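Rustance
Drinks service guards and practice kit for two-handed robots

Product overview | What's in the kit | Good practice | Care | Ordering

If you run a robot with two hands anywhere near a drinks table, you already know the fun of it. Pouring is a lovely task! It has a moving liquid, a lever that wants just the right push, a cup that can be crushed or dropped, and a person at the end of it who would like a drink. It is also where good habits matter most, and that is why we put Rustance together: a boxed set of markers, sleeves, test weights and written rules that gives a small team a sensible way of working from the first morning.

The rules grew out of our own workshop. Gil-soo Do wrote the first version on a sheet of card taped beside the kettle, and Dong-hyun Ji kept crossing bits out until what was left was short enough to remember. The printed booklet is still only a few pages long and we're very proud of that.

What's in the kit

A set of 4 table markers, low and grippy, for setting the edge of the shared working area
Washable sleeves for the wrist and forearm, sold in pairs
Flastik finger covers, smooth on the outside so they wipe down in one go
A spill mat in two halves
Practice weights for cup handling, 900 g in total
The Rustance booklet, plus a wall card with the stop rules
A logbook with carbon pages (yes, paper, and we'll come to that)

Good practice for pouring tasks

Start cold. Every new routine in our booklet is run with cold water first, then with the real drink served cold, and only then with anything warm. Hot drinks need their own risk assessment, signed by whoever looks after the room, and the kit does not replace one. We've had customers ask if they can skip straight to coffee. Please don't!

Agree who may stand where. The markers go down before the power goes on, and anybody who steps inside them calls out first. One person holds the stop button and does nothing else. That second part is the one teams find hardest, as it feels like a waste of a pair of hands, but the person with the button should not also be topping up tanks or typing notes.

Set the force limits for the weakest thing on the table. If there is glass out, glass decides the limit, even when the next job on the list is a steel lid. Check the grip on a practice weight, then on an empty cup, then on a full one. Write down each setting as you go.
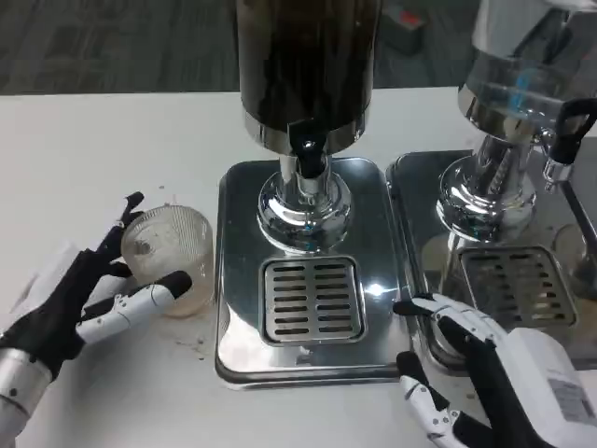 One hand pours, one hand holds, and the booklet asks you to decide which is which before you begin. A routine where either hand might go for the lever is much harder to watch over, and harder to stop cleanly. Where you have more than one dispenser in use, finish at one tap before starting at the next. Move the idle hand to a resting spot that everybody on the team knows by heart.

Wipe as you work. Drips on a table change how a cup slides, and they get onto finger pads, which changes the grip as well. Our rule is to pause the routine and clean up between runs, with the arms stopped and the button holder saying so out loud. It sounds fussy for the first hour. After that it's just how you do things, and your logs get a good deal tidier too.

Keep practice drinks out of people. Anything poured during testing goes down the sink. Cups used for testing are marked on the base and live on their own shelf. If you go on to serve the public, you'll need to follow the food hygiene rules for your area, and we'd suggest a chat with your local food safety officer early on. They tend to be really interested.

About the logbook

We did try an app. The trouble was wet fingers, and the fact that people waited until the end of the day to fill it in. The paper book sits on the table, takes a pencil, and has room for 1000 runs – one line each, with a box for the force setting, a box for spills and a wide space for remarks. The remarks column is the best bit. Reading back through ours from April, you can see just when we moved the resting spot and how many bumps went away after it.

A larger logbook with 2000 lines is available for teams running more than one table.

Fit and sizing

Flastik covers come in small and standard. Standard suits most five-fingered hands with jointed plastic fingers. Measure round the fattest part of the fingertip and check it against the chart in the booklet. They should go on with a slight tug and stay put when you twist them. If they roll, go down a size. Covers change how a fingertip touches things, so run your grip checks again each time you fit a new set.

The wrist sleeves leave the joint free to turn. Do make sure that they don't cover air vents, warning labels or any stop control on the arm itself.

Care

Sleeves: 40 degree wash, no softener, dry flat.
Covers: warm soapy water, rinse well, air dry. Replace at the first split.
Spill mat: wipe both sides. The underside gets forgotten and goes sticky.
Markers: damp cloth only.

Works well with

Bai cup shelf, with the raised lip
Stirkine stop button holder, belt or lanyard
Spare wall cards, in packs

Ordering

Kits are packed to order. Tell us which hand you're using and whether you want small or standard covers, and add a line on what you're planning to pour. We like knowing, and Dong-hyun will often write back with a tip or two. Schools and colleges can ask for the booklet on its own, free of charge.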